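Workshop notebook, Room 1011
Entry for May, morning session, begun 9:20

Purpose of the session: to settle the layout of the small table and the items kept on it, before the room is turned over to general use. The work follows the list agreed with Marlene Pimentel last month and covers the tabletop, the chair, the blinds and the clear floor between the glass wall and the cabinet. Storage in the corridor is a separate matter and will be entered under Drondov.

1. Table. The white square table remains the table for this room. The larger one was returned to Room 967 and signed for. The small table stands level after the feet were adjusted; a folded card that had been under one foot has been discarded. The top was wiped with a damp cloth and mild soap. No solvent is to be used on it. A faint ring from a cup did not come out and has been recorded so that it is not reported a second time.

2. Telephone. The landline telephone is kept on the far corner of the table. The coiled cord should hang free on the outer side and should not be drawn across the top. The line was tested at 9:40 with a call to the Grondby front desk, and both parties could hear clearly. The extension list dates from before the move and still gives the old number for the workshop. A corrected list has been requested.

3. Eyeglasses. Eyeglasses are to be folded before they are set down, and placed in the middle of the top, away from the near edge. One pair was knocked to the floor in the spring and had to be straightened. A hard case would be preferable, and two have been added to the next Bivora order – the low-cost type is adequate.

4. Small gray tray. The tray with the tall back panel is kept toward the near edge. Its use has not been settled. It has held pens, keys and, for one week, mail. It is proposed that it hold eyeglasses only, once the cases have arrived. Until then it is to be left free of paper. The replacement felt for the bottom was cut 20 mm too short and will be cut again from the same roll.

5. Chair. The black office chair is to stay in the room. The height lever is stiff but works. The chair should be left clear of the door at the end of each session.

6. Blinds and light. The white blinds behind the glass are to remain lowered during work at the table. A reading of 300 lux was taken at the tabletop with the ceiling lights on, which is lower than this group would like for close reading. A desk lamp was tried and removed, as it took up too much of the top and its cord crossed the telephone cord. The question remains open.

7. Floor. The floor on the cabinet side was vacuumed. One paper clip and a pen cap were recovered. Boxes are not to be stacked in front of the white cabinet, even for a short time.

Setting out and putting away the tabletop items was then practiced at the table from 10:30, in the order telephone, eyeglasses, tray. The order was found to be workable, although the tray is best moved first when the eyeglasses are lying close to it.

The room and the table during the session:

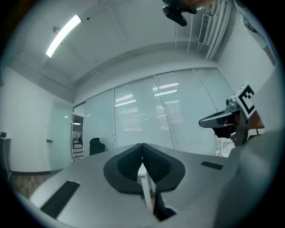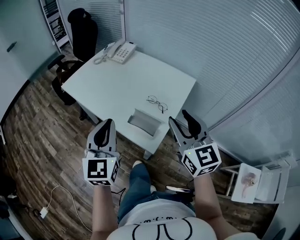
Marlene Pimentel read the entry in the afternoon and wrote in the margin that she does not agree with item 4. The tray is too shallow for two cases side by side, in her view, and the tall back will only encourage people to lean envelopes against it. She would sooner see it moved to the cabinet and the eyeglasses given a drawer. She also asks that the telephone be turned a little toward the chair, so that the keypad can be read by a person who is seated.

Item 4 is held over. The telephone will be turned at the next session.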